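Gandutell 床边杂务数据集 说明文件

整理：Danica Gajdoš、Radek Krajčí
版本日期：9/23/21

先看这一段再下载

如果你是看了哪段宣传片，以为人形机器人已经能在病床边收拾东西，想找点数据来证明，这份数据大概帮不上你。它收的是床边柜一带的零碎活：开抽屉、拿瓶子、把瓶子放下、把东西从一处挪到另一处。做成的有，做一半的更多，我们都留着。整理它的两个人对“机器能不能干家务”这件事的态度是：还不能，至少在没有人守着的时候不能。下面的内容会尽量把这个判断和数据本身分开写，但读者应当知道写的人站在哪一边。
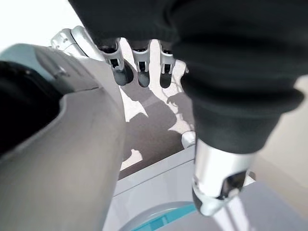
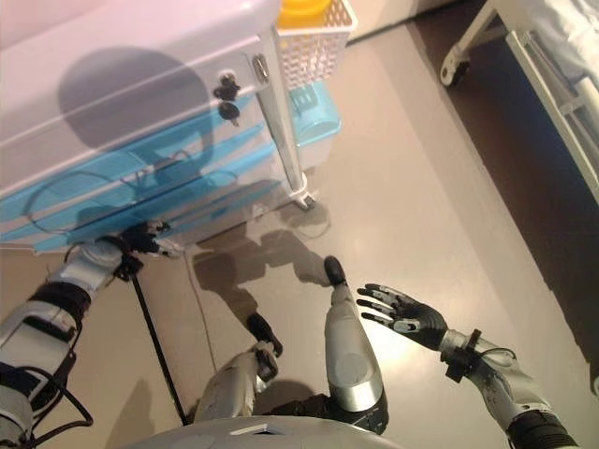

头部视角，床边柜和病床之间的那块地面。

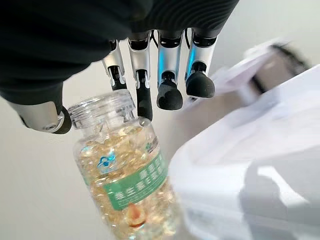

腕部视角，手里是一只装着软胶囊样颗粒的透明瓶。 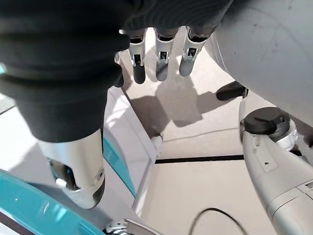
收录范围

全部内容共539段，每段对应一次尝试，从手臂离开待命姿势算起，到操作员按下结束键为止。没有经过加速，也没有把犹豫的部分剪掉。这一点要反复说，很多公开的演示视频只放连贯的几秒，看的人自然会觉得机器动作利落。真正把一次开抽屉从头放到尾，大半时间花在手停在柜子前面，挪一点，再挪一点。我们最初也想过把这些停顿压缩掉，好让文件小一些，后来Venkatesh Murthy坚决反对，他认为停顿就是数据里最诚实的部分。这句话我们没有完全同意，但停顿留下来了。

活计分成下面几类：

开合类。拉开或推回床边柜的抽屉。抽屉有没有卡住、推到底没有，都单独记。

取放类。从柜面上取瓶子，放到指定位置。瓶子以轻的、透明的为主，选这一类是有意为难机器，后面会讲。

归置类。把柜面上的小件放进筐里。

跟人走类。操作员递一件东西过来，机器接住。这一类段数最少，质量也最差，Rozália Sýkora建议整类删掉，最后折中的办法是保留，但默认不加载。

不收录的内容：倒药、数药、喂药，以及任何要判断剂量的动作。来信问这些的人不少，回答一律是没有，以后也不打算做。瓶子在数据里只是一个难抓的瓶子，换成装纽扣的也一样。

怎么采的

采集在Drustham的一间样板房里进行，按护理间布置。大部分段落由操作员遥控完成，小部分是让训练过的策略自己跑，操作员坐在旁边，手放在急停上。两种段落在索引表里用“来源”一栏区分，请务必看这一栏。我们见过别人拿类似的数据做统计，把遥控和自主混在一起算成功率，得出来的数很好看，意思却是“人能用这只手把抽屉打开”，这件事谁也没有怀疑过。

遥控的操作员一共四位，水平差得很远。Tomás Ó Dubhghaill做得最顺，他的段落时长普遍短，动作也干净，有人只拿他的段落训练，结果模型学到了他喜欢从左侧贴着柜边下手的习惯，换一只柜子就不行了。索引表里有操作员代号，划分训练集和测试集时建议按人分开，别随机打散。

视角有头部和腕部两种。头部看得全，但手一伸进柜子前沿就被自己的小臂挡住。腕部看得近，代价是手指经常占掉大半个画面，真正要抓的东西只露出一角。想靠单一视角把活干好的同行可以先各看几段再决定。

每段录制都带关节角度和时间戳，没有触觉。这是这份数据最大的缺口。人开抽屉的时候，手上一紧就知道卡住了，不必看；机器在这里全靠看，而最需要看的那一刻恰恰看不见。硬件组答应过补指尖的压力信号，补了一部分，数值漂得厉害，没有放进正式版本。

目录怎么放

解压后得到三个文件夹和一张索引表。

“录像”文件夹按段存放，每段一个子文件夹，里面头部和腕部各自独立。
“关节”文件夹存关节角度和手部开合指令，与录像用时间戳对齐。
“备注”文件夹是操作员当场写的话，没有润色，有些带情绪，请见谅。
索引表是纯文本，逗号分隔，第一行是栏名。

索引表的栏目依次为：段号、活计类别、来源（遥控或自主）、操作员代号、光照、结果、干预、复核人、备注有无。栏名是中文，编码是UTF-8。用某些表格软件直接打开会乱码，请用导入功能，这个问题已经有很多人写信来问。

结果是怎么判的

“结果”一栏有四个值：完成、勉强、未完成、中止。

完成，指目标状态达到，而且中间没有让东西掉落，没有明显推歪柜子。
勉强，指目标状态达到了，可是换成家里有人看着，多半会伸手拦一下。比如瓶子放是放好了，放之前在柜面上拖了一路。
未完成，指时间用完。
中止，指操作员按了急停，或者主动放弃。

“勉强”这个值争了很久。Radek主张并进“完成”，理由是外面都这么算；Danica主张并进“未完成”，理由是外面都这么算才有问题。最后单列。使用者报告数字时，请写清楚“勉强”归到哪边。归到哪边我们都能接受，不写清楚就没法比了。

“干预”一栏只对自主段落有意义。操作员碰过遥控器，哪怕只是把手腕扶正一下，就记为有。复核时发现这一栏最容易漏记，人的手往往比人的记性快。有疑问的段落由第二个人看录像重判，重判之后仍然说不准的，备注里会写“存疑”。

复核由Rozália和Venkatesh分头进行，其中40段两人都看过，意见不一致的集中在“勉强”和“完成”之间，几乎没有一个人说完成、另一个人说中止的情况。我们由此觉得标注大体可信，边界不可信。

已知的毛病

光。房间采光强，浅色地面和柜面容易过曝，手的影子又很深，落在要操作的位置上。早期训练的一个模型会跟着影子走，手往影子那边伸，抓了个空。我们没有做任何曝光校正，家里的窗户也不会给机器校正。

透明物体。瓶子透明，塑料抽屉也有半透明的，深度估计在这些地方基本是乱的。用深度做抓取规划的人会得到很多奇怪的抓取点，有的在瓶子后面。

线。机身上的线缆会进画面，偶尔会蹭到柜子。操作员学会了绕着走，自主段落没有学会。有几段的“中止”原因就是线，和抓取能力没有关系，备注里能查到。

手套。手上套着一层黑色织物，套的松紧每次都不太一样，褶子位置也变。靠外观识别手部姿态的方法在这里会掉得很厉害，请直接用关节数据。

模糊。腕部录像在手快速移动时糊得没法看，瓶身上的字基本读不全。有人想拿这份数据练“读标签再取瓶”，我们劝他换一份。能认出几个字的画面有，连起来能当依据的少，而拿错瓶子这种错，家里是一次也不能出的。

时间戳。极少数段落里，腕部录像比关节数据慢半拍。原因没有找到。索引表没有标，打算下个版本补。

场地单一。全部录像出自同一间样板房，柜子和床的位置变化有限。在这里训练、在这里测试，成绩会让人高兴；把模型搬到Navham的一间普通公寓试过，柜子是木头的，把手是凹进去的，一次也没打开。那次没有录像授权，所以不在数据里，只能请你相信我们，或者自己去试，更好。

关于“能不能干活”

Strebel项目组的同事看过初稿，嫌这一节太酸，建议删掉。没有删，改短了。

我们反对的是一种算法：拿机器做成的那一次，去和人做家务的平常水平比。人一天拉抽屉，拉了多少回自己都不知道，没有一回值得记下来。机器这边，摆好柜子，摆好瓶子，调好光，旁边坐一个人，做成一次，录下来，配上音乐。两边根本没有放在一把尺上。

真要比，起码把准备的时间算进去。采集期间，每换一种活计，布置和调试要大约20分钟，然后才轮到机器动手，而它动手做的那件事，任何一个护工顺手就做了，做的时候还在跟床上的人说话。也有人说速度不要紧，机器不累，夜里可以慢慢做。这个说法有道理，前提是它在夜里出了岔子自己能收拾。瓶子倒在柜面上，滚到床底下，目前没有哪一段里机器自己把它捡回来了，都是人弯腰捡的。弯腰捡东西的录像没有收进来，应该收的，当时没想到。

车间里的情况要好一些。来料位置固定，夹具固定，光也固定，手爪做专一点，活就能干下去。可那种“能干”靠的是把现场改成机器要的样子。家里和病房不会为它改，柜子今天靠墙，明天被推开半步，筐里今天有东西，明天空着。谁说这一步只差更多数据，我们愿意听，也愿意把数据给他，所以才有这份说明文件。

也要说一点相反的。做到后期，有2段自主的抽屉动作，开得确实好，手指搭上去，停了一下，慢慢带出来，没有歪。几个人在屏幕前看了好几遍。换个位置再让它做，没做出来。我们把前后的段落都放进去了，放在一起看比较公平。

建议的用法

适合：研究失败原因，研究遮挡，检验模型在强光和阴影下稳不稳，练习判断“该停手了”。最后一项我们觉得最值得做，也最少人做。备注文件夹里操作员为什么按急停，多半写了理由，虽然有时只有三个字。

不适合：宣称某个模型具备护理能力；作为药品识别的训练来源；截取单段作为产品演示。最后这一条写进了使用条款，请别觉得我们在开玩笑，已经有人来要过“看着比较顺的那几段”。

划分方面，随包附了一份按操作员划分的名单，也附了一份随机划分的。后者只为和别人的旧结果对照，写报告请用前者。

加载时的几点提醒

先读索引表，再按段号取录像，别直接遍历文件夹，里面有几个空的子文件夹，是撤回的段落留下的壳。
默认过滤掉“跟人走类”，要用的话把过滤关掉。
头部和腕部的录像长度可能差几帧，以关节数据为准。
内存小的机器请逐段读，Radek写的一次性读入脚本会把机器卡死，他自己的也卡死过。

隐私与许可

跟人走类里会出现操作员的手和前臂，均已取得本人同意。房间里没有住过病人，床和柜子都是布置用的。声音轨道全部去掉，里面有人抱怨午饭。

研究和教学用途可以自由使用，需注明数据集名称和版本日期。商业用途请先写信。改动后再发布的，请把改了什么写在最前面，尤其是删掉了哪些失败段落。

后续

计划10月补一批换了柜子的段落，由Tomás负责，柜子已经订了，还没到货。时间戳的问题一并处理。指尖压力信号等漂移解决了再说，没有期限。

发现标错的段落，请来信写明段号和理由，最好附上你自己的判断。我们会重看，重看之后可能仍然维持原判，也会告诉你为什么。单写一句“我觉得这段应该算完成”的信，Danica会回，回得比较慢。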